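사무용 지류 보관 기록: 노트와 플래너의 세로 수납

Ulance 자료실 2층 작업대에서 진행한 지류 정리 과정의 기록이다. 대상은 Preltley 창고에서 이관된 노트, 플래너, 낱장 용지이며 이관 목록상 총수량은 1,405권이다. 정리 기준은 판형, 제본 방식, 표지 재질 순으로 적용하였다. 색상은 같은 판형 안에서만 보조 기준으로 사용하였다.

눕혀 쌓기와 세워 꽂기를 구간별로 나누어 비교하였다. 눕혀 쌓은 묶음은 높이가 30cm를 넘으면 아래쪽 권을 꺼낼 때 상단이 밀린다. 세워 꽂은 묶음은 꺼내기가 쉬운 대신 한쪽 지지가 없으면 기울어진다. 두 방식 모두 책등 방향은 통일한다.

작업면은 흰색 계열의 무광 표면을 기준으로 하였다. 표지의 눌림, 모서리 들뜸, 내지 변색은 밝은 바탕에서 확인하는 편이 빠르다. 표면에 남은 얼룩은 배치 전에 마른 천으로 닦고, 지워지지 않는 부분은 피해서 놓는다.
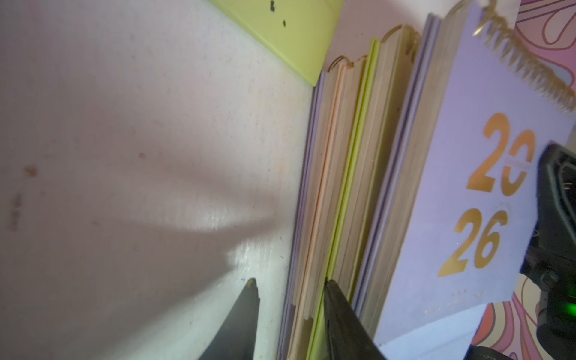

글·사진 Etov 지류보관실

파스텔 색조 노트와 라벤더색 2026 플래너의 세로 배치. 노트 묶음은 약간 기운 상태이며, 표지 상단은 물결형 재단에 금색 테두리로 마감되어 있다. 연두색 표지 한 권이 묶음 가운데에서 색 구분선 역할을 한다.

물결형 재단 표지는 직선 재단 표지와 섞어 꽂지 않는다. 돌출부가 이웃한 표지에 걸려 금색 테두리가 먼저 마모된다. 같은 형태끼리 모으면 굴곡이 대체로 맞물리고, 한 권을 뽑을 때 옆 권이 따라 올라오는 현상도 줄어든다. 금색 테두리 부분에는 접착 라벨을 붙이지 않는다. 분류 번호는 뒤표지 안쪽 하단에 연필로 기입한다.

플래너는 연도 표기가 앞표지에 오도록 묶음의 바깥쪽에 둔다. 노트와 두께가 다를 경우 사이에 두꺼운 종이 한 장을 끼워 표지 눌림을 막는다. 연도가 지난 플래너는 11월 점검 때 별도 상자로 옮기고, 미사용분은 내지만 분리하여 메모 용지로 전용한다.

밀착 정도는 손가락 하나로 가운데 권을 밀어 올렸을 때 저항 없이 나오는 수준을 기준으로 한다. 지나치게 조이면 제본부가 변형되고, 느슨하면 내지가 아래로 처지면서 책등 쪽이 벌어진다. 기울기가 생긴 묶음은 권수를 늘려서 바로잡지 말고 지지대를 옮겨서 교정한다.

내지 색상은 권별로 차이가 있다. 크림색과 미색 내지는 흰색 내지보다 초기 변색의 판별이 어렵다. 점검 시에는 단면 전체를 보지 말고 상단 모서리 쪽 색을 중앙부와 대조한다. 변색이 확인된 권은 목록의 비고란에 위치를 적는다. 표기는 상, 중, 하와 책등 쪽, 배 쪽의 조합으로 한다.

보관함은 Thorlacius 규격의 개방형 선반을 사용한다. 선반 한 칸의 수용량은 노트 기준 약 122권이며, 플래너가 섞이면 이보다 줄어든다. 칸의 오른쪽 끝은 반출입용 여유로 비워 둔다. 직사광이 닿는 칸에는 라벤더색과 복숭아색 표지를 배정하지 않는다. 옅은 색의 염료는 퇴색 속도가 빠르고, 묶음 바깥쪽 권에서만 색이 빠지면 한 벌로 보이지 않는다.

낱장 용지와 얇은 색판은 노트와 같은 칸에 넣지 않는다. 색판의 모서리는 표지를 긁기 쉬우므로 평평하게 눕혀 맨 아래 칸에 둔다. 검은 점이나 찍힌 자국이 있는 판은 사용 가능 여부와 관계없이 따로 모은다.

낱장을 포함한 최종 등록 건수는 1,742건이다. 이관 목록과 맞지 않는 항목은 Etov 번호 체계로 다시 부여하였고, 이전 번호는 괄호 안에 병기하였다.

관련 항목: 책등 라벨 위치 / 상자 규격표 / 습도 점검표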